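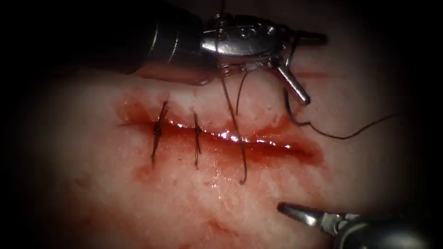 Instrument over the incision, dark thread at the jaw

Holetti Walking Kit, Druvholm edition. Quick review, typing between errands so bear with me.

Bought it in August for $28 at the old depot. They keep them behind the counter so you have to ask. What you get: a fold-out map, a deck of cards (one card per stop), a stubby pencil, and a code for the audio. Comes in a flat tin box. Nice tin. Lid sticks.

Background if you don't know the place. Druvholm is a town of 2,776 people, river on one side and orchards on the other. It grew up around a ferry landing, then a cannery, and now mostly people who drive forty minutes to work and want a yard. Main drag is Ayala Street. The neighborhood up the hill is Skevemen, named for a family that ran the brickyard and then left all at once, depending who you ask. We moved to Skevemen in the spring so I figured a walking kit would get me up to speed faster than standing in the hardware store nodding.

The map first. Good paper, heavy, survived a full afternoon in my back pocket. Three loops printed in three colors – river, Ayala, and hill. River loop is blue and so is the river. Same blue. On a bright day you lose the line completely where the path runs along the bank and I walked past the ferry landing stop twice. Otherwise it's a clear map. Public restrooms are marked. Benches are marked! Water fountains too, although the one by the ball field has been off the whole time we've lived here.

Cards are the best part. Short, a paragraph or so on the front, then an old picture of the same corner on the back so you can hold it up and compare. The one for the feed store is terrific, the roofline is exactly the same and everything else is gone. The text was written by Ona Raudsepp, who taught at the high school for years, and you can tell she cut it down from a lot more. I'd read the long version. She's careful too. Where there are two stories about how a thing got its name she gives you both and leaves it there.

Weak cards: the cannery one (three sentences, two of them about the parking lot) and anything after the 1970s. The newer half of town gets almost nothing. If you live out past the bypass you're not in the kit at all.

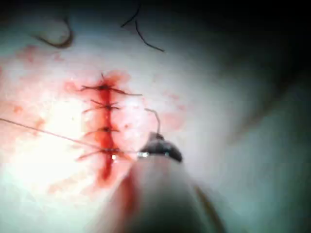

Four interrupted stitches, the top one with a long tail to the right

Audio. Ok so the audio is where I have complaints. Code worked fine, download took forever on the depot wifi, do it at home. The recordings play in order and there's no way to skip back 10 seconds, you restart the whole clip. Some of them run over five minutes. Standing on a corner in Druvholm with a truck going by, missing the one sentence you wanted, starting over. Got old by the fourth stop.

The voice is good though. Agnese Lukoševičius reads all of them and she sounds like someone who lives here, no radio voice. She says Skevemen the local way, which I'd been getting wrong since April (stress on the first part, swallow the rest). Worth something right there. There's a bit at the footbridge where she reads from an old letter about the ice going out and I listened to it again at home with the dishes.

The hill loop. Do this one last or do it by itself. It is a real climb, the kit says "moderate" and I'd like to meet the person who picked that word. Steps at the top of Mercer Lane have no railing on the left. Stroller people skip it. You do get the brickyard wall, the two kiln bases, and the house at 734 Orchard Road that has every type of brick the yard ever made built into the front. The card explains which is which. I stood there long enough that the owner waved. View from the lookout is ok, trees have grown up.

The Ayala loop is the easy one and the one I'd send visitors on. Flat, shade on the north side till mid afternoon, and it passes the bakery. Starts at the bank, ends at the library, takes an hour if you read everything. Tuesday the library is closed so don't plan on the exhibit upstairs that day. The card doesn't mention that. It should. 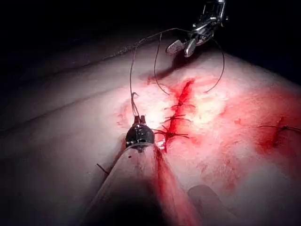
River loop I liked more than I expected to, lost line and all. Quiet. The landing itself is only a slab and some iron rings but the card does a lot with it, how many wagons fit, what happend when the rope broke, what it cost to get a cow across. Path was soft in a couple places after rain. Wear actual shoes.

Small stuff, fast:

Pencil is for a stamp-and-answer sheet inside the map. Kids will like it. Two of the answers are on plaques that have been taken down, so leave those blank.

Cards aren't numbered on the back, only the front. Drop the deck and you're sorting for a while. I put a rubber band on mine.

Tin doesn't fit in a pocket. Leave it in the car.

Customer service – wrote to them about the plaques, got a decent reply in 3 days. They said the next printing would fix it. We'll see.

Is it worth the $28? For me, fine. I've used it on four different weekends and lent it to my sister in law, and I know things about my own street now. If you're passing through for one afternoon it's a lot of money for a walk, and the depot has a free leaflet covering Ayala Street that will get you most of the way on that loop. No hill, no river, no cards, but free. New residents, buy it. Realtors ought to be handing it out with the keys, ours gave us a candle.

What I'd change: a different color for the river line, a back button on the audio, something about the east side of town, and a warning on the hill. The cards I'd leave alone except the cannery one. There have to be people around who worked there, my neighbor's mother for one, she packed pears for years and will tell you about it over the fence.

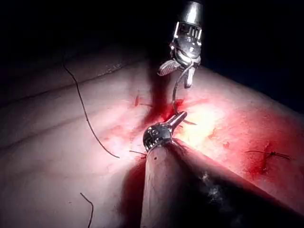 Can you do all the loops in one day?

You can if you start in the morning and take the hill first while your legs are fresh. I'd split it over two days and do the river and Ayala Street together.

Four stars. Would be four and a half with the back button. The depot had a few left when I went by, and they take cards now but the reader is slow so bring cash if theres a line.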